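Last updated: September
Home | Guides | Open days | Workshop notes | Contact

How to run a laundry demo at an open day (two arms, one basket, one washer)

Notes from the Garcia open day at Skovville, written up fast because we've been asked for them and there's another one coming Friday. Not the full Bramora manual -- just what you need to get a basket of clothes into a washer in front of a crowd.

What you need

- both arms, checked the night before
- one round basket, wide rim
- small top loader, lid that stays up by itself
- old clothes, mixed colours. Bright ones read better from the back row
- Ollik loaded on the laptop, plus a spare copy on a stick
- 40 minutes of set up. We allowed less and regretted it

Before the doors open

1. Put the basket where both arms can get to it without stretching. Mark the spot with tape. Somebody will kick it.

2. Fill it past the rim. Looks silly but a half empty basket is harder, the arms have to go deep and the wrists start hitting plastic.

3. Don't fold anything. Toss it in. Folded clothes come up as one lump.

4. Open the washer lid right back. If it's the kind that drifts shut, fix it before visitors arrive, not during.

5. Cables. Move each arm through its full reach by hand and watch the loop at the wrist. Needs slack, but not so much it hooks a sleeve.

6. Run the whole thing twice with no audience. If the second run is worse than the first, stop and recalibrate, dont just hope.

Running it

Start slow. Ollik has a speed setting, leave it at 2 for the first group and only go up if the picks are clean. Go into the heap from the top. Pinch, lift straight up, wait for the swing to settle, then travel. People want to skip the wait. Don't -- a swinging shirt will catch on anything near it.

At the washer, come in over the opening, lower, then let go. Thin cloths are the worst for this as they cling to a finger. Open the gripper wide, lift a little, and look before sending the arm back for the next one. 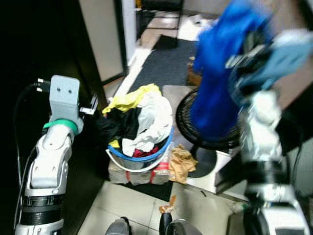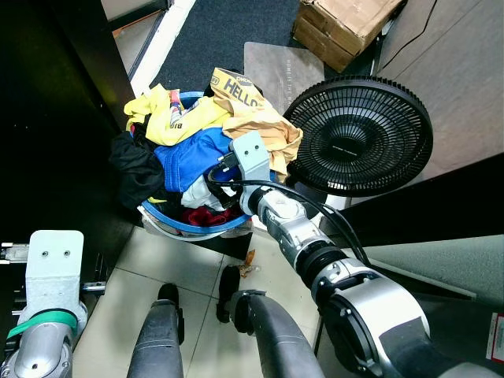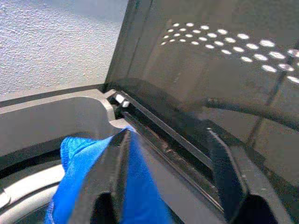
Laundry demo, Skovville. Last photo: blue cloth at the washer opening.

If it goes wrong

Comes up with two things at once: fine, carry on. Visitors like it. If one's dangling low, pause and lower back to the basket.

Gripper closes on nothing: usually too shallow. Drop the pick height a touch and try the same spot again before you move over.

Grabs the basket rim: hit stop. Do not try to drive out of it. Open the gripper by hand, reseat the basket on its tape marks, restart from home.

Cloth stuck to finger: open, close, open. If it's still there send the arm home and take it off yourself with the arm stopped. Never reach in while it's live, no matter who is watching.

Both arms want the same garment: set one as lead in Ollik. Default is no lead, which I think is a mistake but anyway.

Talking to visitors

Keep it short. Say what the arm is about to try, then be quiet and let them watch. Kids ask if it can fold. Adults ask what it costs. Have an anwser for both. Someone will ask how many picks it has done -- our log said 3,861 at the end of the day and we had 3,000 written on the sign, so update your sign.

Leave a walking gap in front of the table and keep bags off the floor there. Groups of ten or so work best, bigger than that and the back half wanders off to the sandwiches.

Packing up

Arms home, power off, then unplug. In that order please. Save the log from Ollik before you close it, it doesn't ask. Check inside the washer drum for leftover socks. Clothes go back in the bag marked Garcia, basket on top.

Sign template and the stop-button checklist are in the workshop notes.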